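Barketti Records: your questions answered

We're a small label run from two rooms in Gandthorpe, putting out dub, slow techno and the odd thing that fits neither. Jarmila and I answer all the post ourselves, so do bear with us if a reply takes a few days!

Are the records repressed once they've gone?

Sometimes. Most twelves are a single run, and when they're gone they're gone, but we did go back to the plant for Petrenko's first EP after so many of you wrote in (thank you, it meant a great deal to him). If you'd like to see something again, drop us a line — we do keep a list.

Do I get the digital files with the vinyl?

Yes, always, as WAV or MP3. The link comes with your order email. If it has wandered off into your junk folder, send us your order number and we'll gladly pass on a fresh one.

Why does side B of Prikholm sound so much quieter?

It's 18 minutes long, and the longer a side runs, the closer together the grooves have to sit, so the cut has to come down a touch. Deok-su Min, who mastered it, wanted to keep all that lovely low end, and we were happy to let him. Turn it up and it opens out beautifully.
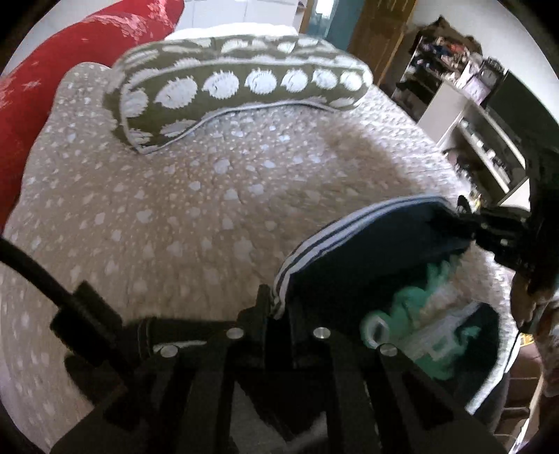
Olive pillow, patterned bedspread.

Can I send you a demo?

Please do! Private streaming links are best, with no more than three tracks. Shahnaz Siddiqui listens to everything on a Sunday, usually with a pot of tea, and she'll write back if something grabs her. It can take us up to 30 days, sometimes a bit more in June when we're out playing festivals.

How much is postage?

One record or five, it's the same flat price within the UK. Overseas parcels are worked out at the checkout, and I'm afraid customs charges are yours to pay.

My sleeve arrived with a bent corner. What now?

Oh, we are sorry. Send a photo of the sleeve and the mailer within 8 days and we'll post you a new sleeve if we have spares, or give you something off your next order if we don't.

Last updated 2020-11-28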